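3.2 Workspace marking and scene reset

Written rules for tabletop manipulation studies have mostly dealt with the robot: joint limits, stopping distances, the condition of the gripper. Much less has been said about the table. In our review of 105 recorded protocols from the Plulton and Rosovon sites, the most common source of disagreement between operators was the starting position of dishes and food items. Two operators given the same written instruction ("plate on the right, food on the plate") would often produce scenes that differed by more than the width of the plate.

The practice set out in this section was drafted by Thịnh Ông in August and revised after comments from the Mazandarani group. It rests on a taped grid, fixed to the work surface before the first trial and left in place until the last. The following rules apply.

First, tape must contrast with the surface and must be of one color throughout. Second, strips are laid in relation to the robot base, with one strip running out from the middle of the base plate. Third, a dish may cover a tape line, provided that the line can be picked up again by eye on the other side. Fourth, the cells directly in front of the base are kept clear at reset unless the task sheet says otherwise. Fifth, the grid is checked in both the wrist view and the fixed view before recording begins – a layout that reads well from one camera may be hard to judge from the other. 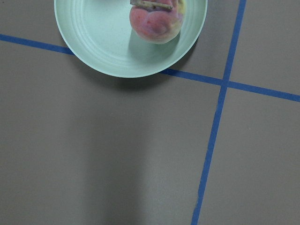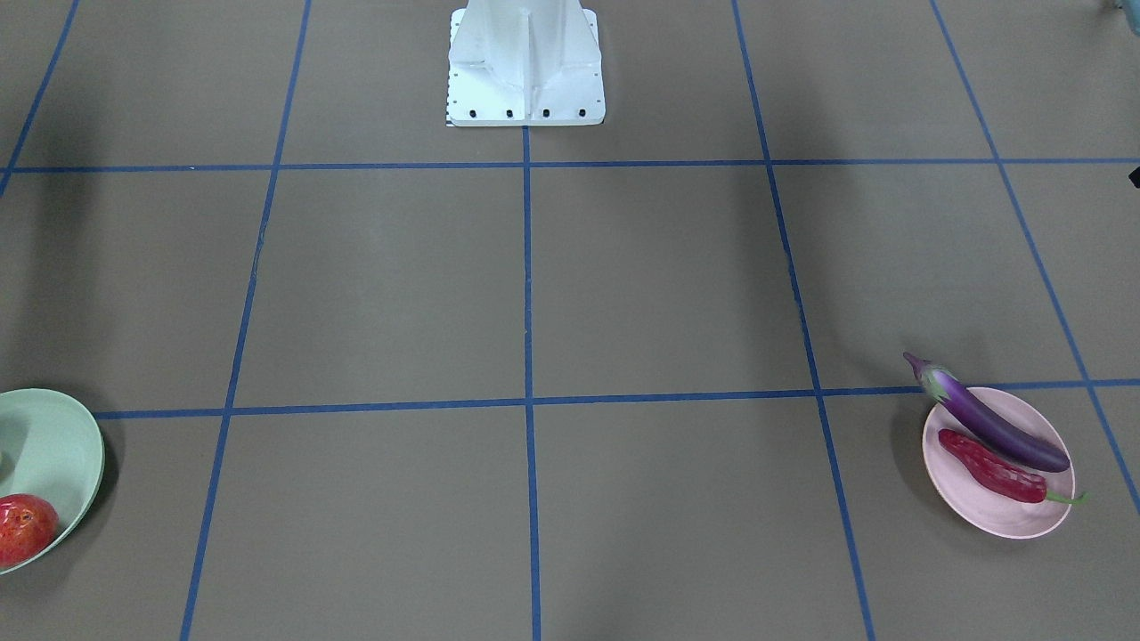 Figure 8. Taped work surface with dishes and food items, from the wrist camera (first view) and the fixed camera (second view).

Food items call for rules of their own. A round item may roll when its dish is set down, and a long item may extend past the rim. We therefore ask operators to record two things for every item: the dish that holds it and the side of the dish it rests against. Stems are treated as part of the item. If a stem reaches beyond the rim, the operator notes the direction, as a planner that considers only the body of the item may approach from the wrong side.

Lighting should be held constant within a session. Soft shadows are accepted and need not be removed, but they should be noted on the task sheet when they fall across a cell used in the task.

The rules were tried at the Unalberg laboratory over 139 resets. Operators reported that the grid added around 2 minutes to the preparation of a session and very little to each reset. Worn or lifting tape was the main complaint. We recommend that a damaged strip be replaced along its full length – short patches leave uneven edges, and these make it harder to place a dish by eye. Any replacement should be entered in the session log, together with the number of the last trial recorded on the old strip.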